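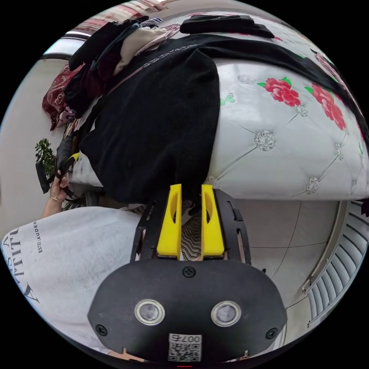

¿Para qué sirve esta carpeta?
Para tener juntas las notas de doblado de ropa encima de la cama, sobre todo la oscura y gruesa, que es la que peor se dobla y la que más sitio come en el cajón.

LÉEME, doblado sobre cama
Proyecto Wurkside, parte textil
Versión del 13 de febrero de 2019
Mantiene: Imtiaz Cassim

Resumen rápido

Notas + fotos. Ropa de casa, cama normal, nada de mesa de planchar. Lo que se ve: prendas negras y oscuras sobre una tela blanca de flores rojas, montón de ropa al fondo. El resto del texto son criterios de doblado que veníamos usando sueltos en varios ficheros y que ahora van aquí. Si encontráis el fichero viejo (doblado_final_2) borradlo, está mal lo de las mangas.

Qué cubre y qué no

Cubre jerséis, sudaderas, pantalón de chándal, mantas pequeñas. No cubre camisas con botones ni sábanas bajeras. Las bajeras tienen su propia ficha en la carpeta Grundel, incompleta todavía, falta lo de las esquinas.

Superficie

Cama hecha o con el protector bien estirado. Si hay arrugas debajo se pasan a la prenda, poco pero se nota en el punto fino. Fondo claro con ropa oscura: se ven bien los bordes y también las pelusas, todas. Con ropa clara sobre fondo claro cuesta más encontrar el bajo, ahí tirad una toalla oscura debajo.

El montón va a la cabecera o contra la pared. Lo doblado nunca encima del montón sin doblar, que luego se mezcla y hay que empezar otra vez. Las prendas negras
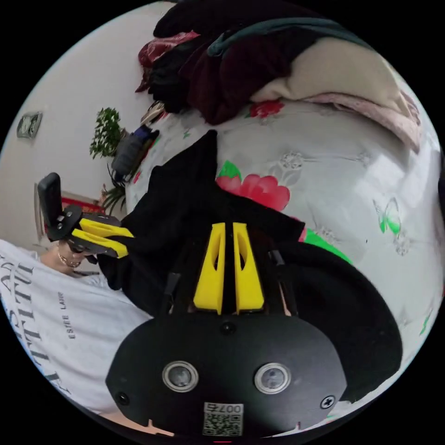
se sacan de una en una y se extienden enteras antes de decidir nada, porque hechas un bulto es imposible saber qué es manga y qué es cuerpo. Buscar primero el cuello. Luego los hombros. Después alisar hacia abajo con la palma, sin estirar el puño.

Correas y cintos sueltos: aparte, enrollados. Si van cosidos a la prenda, se meten hacia dentro en el primer pliegue.

Orden de trabajo

1. Vaciar el trozo de cama más cercano.
2. Separar por grosor, no por color (por color queda bonito y no sirve de nada en el cajón).
3. Jerséis primero, ocupan más.
4. Pantalones, pierna sobre pierna, tiro hacia dentro.
5. Mantas al final, en cuartos. Las de pelo sueltan mucho y conviene sacudirlas en otra habitacion.

Si alguien se sienta en la cama para doblar, que deje libre el lado del montón. De pie se cansa la espalda antes, sentado se alcanza peor el fondo. Cada cual. 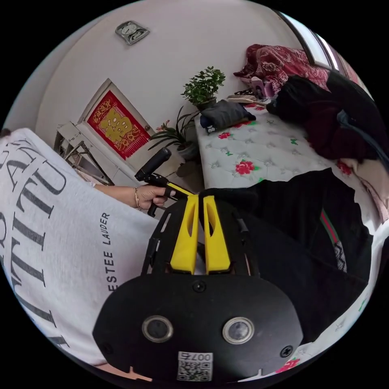 Medidas de pliegue

Ancho final de jersey: 20 cm. Cabe justo en el cajón Brondason, el estrecho. Separación entre pilas, nada. Altura máxima de pila, 8 prendas finas. De las gruesas menos, hasta donde cierre el cajón sin empujar.

Mangas: cruzadas por detrás, a la altura del codo, puño mirando al bajo. No hacer la manga en zigzag, abulta. En los de cuello redondo el cuello queda fuera y arriba, así se reconoce la prenda sin desdoblarla. Si lleva raya o banda en el pecho, que quede a la vista tambien, ayuda a encontrarla luego entre tanto negro.

Pelusas: rodillo antes de doblar. Depués ya no vale la pena, solo se limpia la cara de arriba.

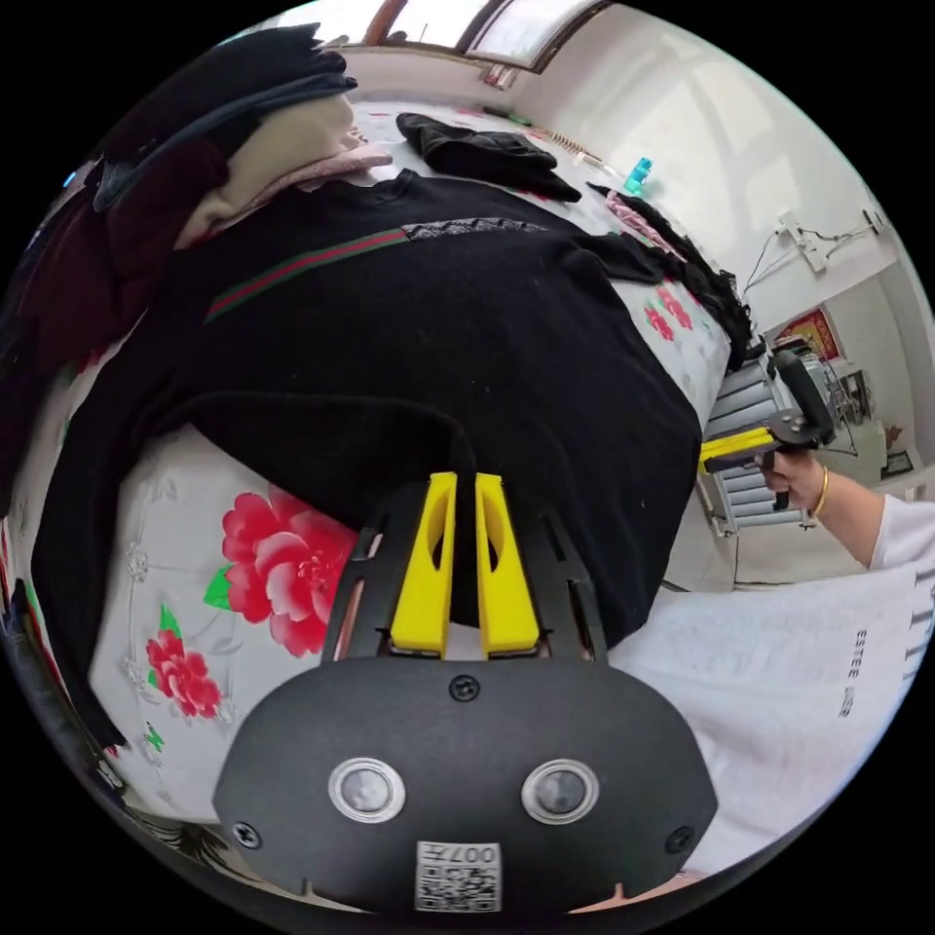 ¿Los jerséis gordos se cuelgan o se doblan?
Se doblan siempre. Colgados se les marca la percha en los hombros y el punto cede con el peso.

Pendiente

Ficha de calcetines. Revisar la lista de Wanigasekara, tiene 194 líneas y hay prendas repetidas con otro nombre (sudadera / suéter / buzo). Unificar a "jersey" o a lo que sea, pero una sola palabra. Fotos de cajón cerrado, no hay. Próxima revisión en abril.

Cambios

Medida de manga corregida. Quitado el apartado de plancha, iba a otra carpeta. Añadido lo de las correas.

Dudas y correcciones a Imtiaz, mejor por escrito y con el nombre del apartado.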